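Unit 4 handout: collecting demonstrations with the handheld gripper

Read this before your first lab slot. It replaces the older sheet, which still had the Ruvberg tool in it. Section 4.3 is the part people get wrong, so go over it twice.

## 4.1 What the unit is for

In Unit 3 you wrote a scripted pick for a block on a flat surface. The script worked as long as the block was where you told the arm it would be. In this unit the arm learns a task from recordings that you make by hand. You hold the gripper, do the task, and the wrist camera and the tracking log record what you did. The training code on the Brulholm server turns those recordings into a policy, and in Unit 5 you run that policy on the arm.

The class task is shelving a thin book. The book starts on edge in a desk organizer. The gripper takes it by the spine or the page side, lifts it clear, and sets it down in a second organizer. Each group chooses its own start position and table.

## 4.2 Targets

- Each group hands in 70 usable demonstrations.
- The class pool needs 3000 by the end of the unit, including last year's set.
- One demonstration is at most 300 frames after trimming. Longer ones are dropped by the loader without a warning.

"Usable" means the book is held, moved and released, and the tracking log has no gaps. A demonstration where you fumble the grasp and recover is usable. A demonstration where you put the gripper down halfway and start again is not; delete it and record a new one.

## 4.3 Grasping a thin object

A block forgives a bad approach. A thin book does not. Three things go wrong most often.

**Approach angle.** Come in with the opening lined up with the book. If the gripper is turned even a little, one finger touches first and pushes the book over before the other one arrives. Look at the book and the opening together in the camera view before you close.

**Depth.** The book should reach well into the opening. If only the corner is inside, it will rotate when you lift. If you go in too far, the gripper body hits the organizer rail and the whole organizer slides.

**Squeeze.** Close until the book stops moving and then stop. Squeezing harder bends a soft cover, and the bent cover springs back on release and tips the book forward. Last year's group 2 lost 57 demonstrations to this and had to book an extra slot.

Move at an even speed. The policy copies your pauses as well as your motion, so if you stop over the table to think, the arm will stop over the table too. Practice the motion a few times with recording off.

## 4.4 Before you record

1. Check out the gripper from Noemí Manríquez and sign the sheet. Return it to her the same day, charged.
2. Wipe the lens with the cloth in the case.
3. Run the Kuzmenko calibration script. If the error is printed in red, run it again in better light before asking for help.
4. Put the organizer where you want it and write the position in your group log.
5. Record one test demonstration and play it back all the way through.

Change something between demonstrations: the organizer's angle, how far it stands from the table edge, which compartment the book is in. Seventy copies of the same motion will train a policy that works in one spot. Keep the task itself the same.

## 4.5 Naming and upload

Use group number, task, run number, with underscores and no spaces. Upload to the Brirnora folder at the end of each session, even if you only have a few runs. Files left on the lab laptop are wiped when the next group logs in.

Your log needs one line per run: start compartment, goal compartment, who held the gripper, and anything odd. "Book slipped, caught it" is enough.

## 4.6 Questions to bring to the discussion

Write short answers, half a page in total.

- The wrist camera sees the object from very close up. What does the policy know about the room, and does it need to know it?
- Your background will differ from the other groups' backgrounds. Would you expect that to help or hurt the pooled policy?
- Suppose the arm closes too early on every try. Which part of your recordings would you check first?

The discussion counts for a quarter of the unit grade — the rest is the recordings and the log. Groups that finish early can start on the Unit 5 reading, which covers action chunks and why the arm sometimes hesitates between them.

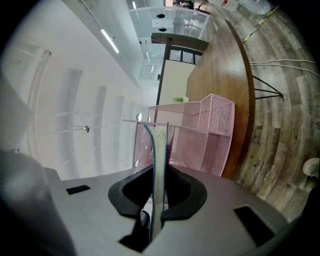
Unit 5 slots on the arm are one hour per group, and the sign-up sheet opens once your upload has passed the loader check. Bring your own log and a copy of your position notes to the slot.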